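Treva adds pale and deep blue-greens to its Odera wall panels

Treva, the Platthorpe maker of wall and screen panels for workrooms, studios and classrooms, is adding a new group of blue-green colours to its Odera range. Orders open today and the first deliveries will go out in July.

The new group brings the Odera range to 11 colours. It runs from a pale blue-green, meant for large areas behind a bench or table, to a deeper teal that is sold mainly for side panels, returns and doors. All the colours come in the same matt finish and in the same sizes, and can be mixed in one order at no extra charge.

Odera panels stand 178 cm high and are made in three widths. They fix to a wall on a hidden rail or stand on feet as a screen. The rail and the feet have not changed, so customers who already have Odera panels can add the new colours to what they have, or swap single panels without taking down the rest.

"We have been asked for a softer green for a long time," said Gladys Mwakalinga, who runs the colour room at Treva. "People like the white and the grey, but white shows every mark and grey makes a small room feel like the inside of a cupboard. They wanted a wall that is calm to look at and still lets you see what is in front of it. A lot of them had painted their own and sent us photographs of it, and some of those were very good. We borrowed from them quite freely."

Work on the colours began with samples painted on board and hung in the company's own packing room at Platthorpe, where the light comes from windows at one end and tubes at the other. Several early greens were dropped at that stage. One looked yellow under the tubes by late afternoon. Another was pleasant in a small square and too strong once it covered a wall. The pale shade now in the range was mixed again and again before it was passed, and the teal was chosen last, to go with it.

Matt finish

The panels are finished in Bukero, the coating Treva brought in for its door panels and has now moved across to the whole Odera range. Bukero is a flat matt coating. It can be wiped with a damp cloth and a little washing-up liquid. Scouring pads and bleach should be kept off it, as with the older finish. Scuffs from chair backs and trolleys usually come off with a soft rubber.

Customers with panels in the older finish should note that the white and the mid grey have been matched to it as closely as the company can manage, but a new panel next to an old one may look slightly flatter. Treva will send a sample card on request so that the two can be held side by side before anything is ordered. The sand colour has not been carried over and will be sold only while stock lasts.

Joints between panels

The most common question from fitters is what to do where two panels meet. Treva's advice is the same as before: leave the joint open as a narrow upright line and keep it straight. Filler is not needed and tends to crack when the heating comes on. A dark strip can be set behind the joint so that the wall does not show through it, and the company now packs the strip with every order of two or more panels.

"If you try to hide the join, the eye goes straight to it," said Shabani Owino, fitting manager. "Set it dead upright, leave it dark, and it looks like part of the wall. The place to spend your time is the rail. Get the rail level and the panels will more or less hang themselves. When we get called back to a job it is nearly always the rail, or somebody has started at the wrong end."

Mr Owino recommends starting from the corner that is seen first on coming through the door and working away from it, so that any cut panel ends up where it is least noticed. Cut edges should be sealed with the small tin supplied. Left bare, they will pick up damp from mopping.

The fitting sheet has been rewritten to go with the new colours. It now has larger drawings, and the section on uneven floors has been moved to the front after a number of customers said they had found it only once the feet were on. Copies can be had from the Platthorpe office by post or collected from the counter.

Using two colours together

Treva sells more pale panels than dark ones and expects that to go on. The deeper teal was made for the places where a change of colour is useful: the side of an alcove, the end of a run, the door of a tall cupboard, the panel where the light switches are. Ms Mwakalinga suggests keeping the change at a joint and not halfway across a panel, and letting the pale colour take the larger share.

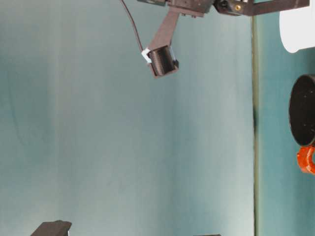
Page last changed: 4 June 2018

Pale blue-green on the left and a deeper teal on the right, meeting at a long dark seam, give the plainest form of the pairing. The pale side makes a quiet background, and dark brown and black stand out well against it, as does a small touch of white or brass.

"That is how I would do it at home," said Ms Mwakalinga. "One change, at the seam, and then leave it alone. We did try a wall with a stripe of teal down the middle, and we all went off it by the end of the week."

For rooms with little daylight the company suggests the pale shade throughout. In a bright room the teal can be used more widely, though it will show dust along the lower part sooner than the lighter colours do. Both shades can be ordered as small boards for trying out. The boards are finished in the same way as the full panels and are a better guide than the printed card, which comes out a little blue.

Prices and ordering

Prices for the new colours are the same as for the rest of the Odera range and depend on width only. Feet, rails and end caps are priced separately. Carriage is free within Platthorpe, and elsewhere it is worked out by weight when the order is placed. Panels are sent flat, face to face with card between them, and should be stored flat in a dry room until they are put up. They should be unpacked the day before fitting and left to stand in the room where they will be used.

Orders already placed for white, grey or sand panels are not affected. Customers waiting for delivery who would like to change to one of the new colours may do so by telling the office before the end of June, and they will be given a new delivery date in July. It is not possible to change the colour of panels that have been cut to size.

Returns are taken on uncut panels in their original card. Trying-out boards need not be sent back.

The new colours will be on show at the Treva counter in Platthorpe from the start of July, hung on a full wall with both the pale and the deeper shade. Fitters who want to bring a customer in are asked to let the counter know beforehand, as space is tight when the van is loading.

About Treva

Treva makes panels, screens and cupboard doors for working rooms. Everything in the Odera range is cut, coated and packed at Platthorpe. The company sells to fitters, schools, small firms and private customers.

Contact

Press questions and requests for sample cards: Gladys Mwakalinga, Treva, Platthorpe
Fitting questions: Shabani Owino, at the same address

Ends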